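How to Pack and Plan for a Day of Cave Swimming

These steps assume a guided visit to a flooded cave with stairs and fixed lighting, such as the lower chamber at Sastivdale. Diving requires separate training and is not covered.

1. Check the entry rules

Most sites sell timed entry and close the stairs between groups. Book the earliest slot on offer. At Sastivdale the lower chamber takes up to 140 visitors a day, and the January slots go first. Bring the booking number on paper - there is no phone signal past the gate.
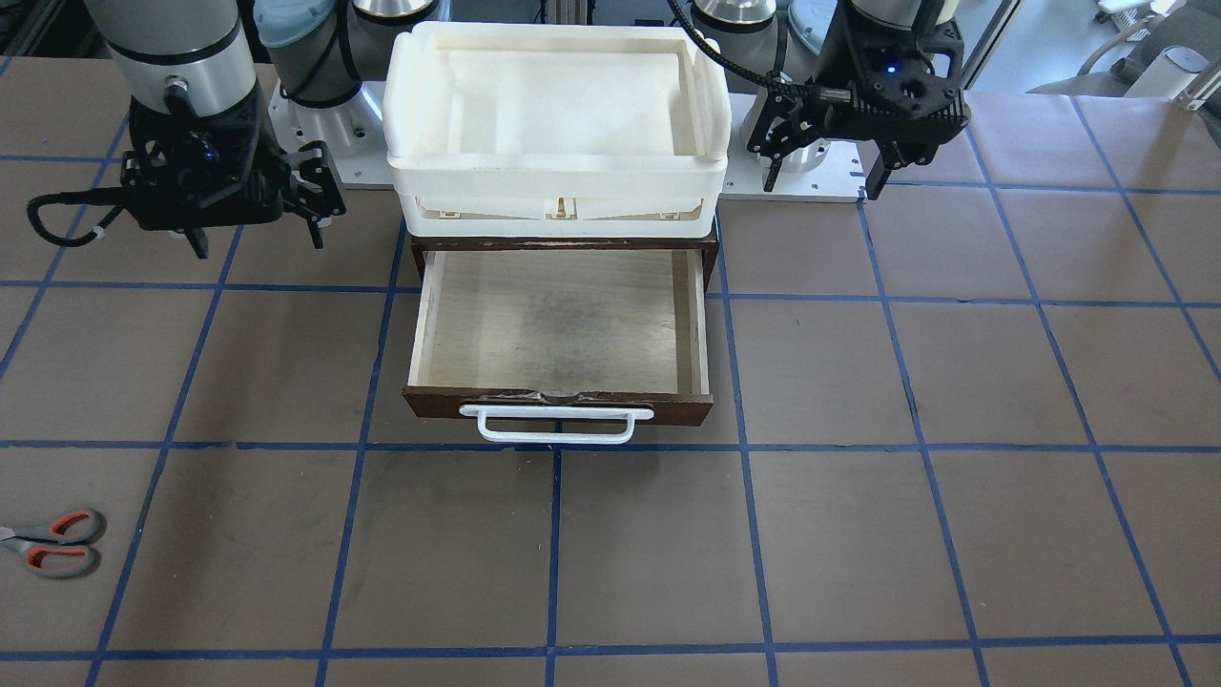 2. Sort the gear the night before

Pack by order of use, with the items needed first on top. Water shoes, towel and a dry shirt go in the day bag. Spare clothes stay in the car. A rigid bin is better than a second bag for the trunk, and a plain white plastic one like the one on top of the brown drawer cabinet will do. Wet gear goes into it after the swim. Put the lamp, spare batteries and first aid kit in a separate pouch.

Do not pack sunscreen or insect spray for use before the swim. Both wash off into the water, and most sites require a shower before entry.

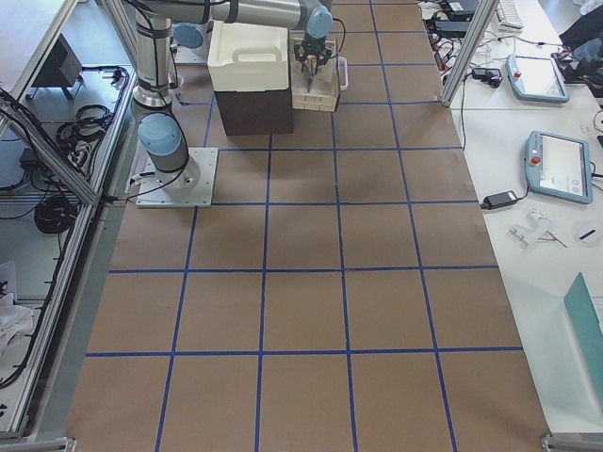
3. Get to the site

From Bustos, take the paved road to Stondeo and turn at the fuel station. The last stretch is gravel and should be driven slowly. A small car can manage it in dry weather. After heavy rain, use the Nutum shuttle, which leaves from the Stondeo market at 8:10 a.m. and returns at 2:30 p.m.

Parking costs 680 for the day, in local currency, cash only.

4. Go down the stairs

There are 362 steps to the water. The upper flights are dry and even. The lower flights are wet and have a rail on the left side only.

- Keep one hand free for the rail.
- Wear the water shoes from the top, not from the landing.
- Let your eyes adjust at each landing before moving on. 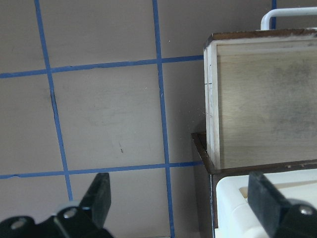
5. Enter the water

Use the ladder. Jumping is not allowed, as rock shelves lie just under the surface near the platform. Wear the life vest even if you swim well. Stay inside the rope line and keep clear of hanging roots and rock.

Limit the first swim to 15 minutes. If you start to shiver, get out and put on the dry shirt. 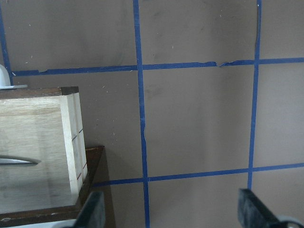

6. Return and clean up

Allow twice as long for the climb as for the descent. Rinse shoes and vest at the tap by the gate. Lockers are emptied at closing, and items left behind go to the ticket office in Stondeo.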